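Storing white leather sneakers over the winter: original box or plastic bin?
Asked by Domenica Stöckli, Saturday, September 21, 2013

I have 4 pairs of white sneakers and a closet the size of a mailbox. My sister swears by clear plastic bins, but I've kept all the boxes and would hate to throw them out. They'd stay put until February. Does cardboard turn the leather yellow? And do you stuff them or not?

3 answers

Rimwood
Bins. Cardboard gets bugs.

Yi-chun Wan
Oh, please keep your boxes! Mine have sat on a bedroom shelf for years and the shoes are fine (a basement is another matter, I wouldn't trust cardboard down there). Wipe the shoes, let them dry a full day, and put some plain white paper in the toes. No newspaper, the ink rubs off on everything.

Tsang
Agree with Yi-chun, and I'd add that how you lay them in matters more than the box. Leave the laces in but loosen them, so the tongue isn't squashed flat all winter. My own white pair goes back in its cardboard box with the laces just loosely crossed, one shoe tucked against the far side and the other lying at a slant, so that big padded heel collar doesn't get crushed. Good luck with the closet!

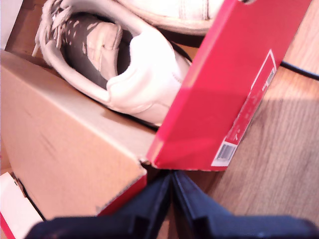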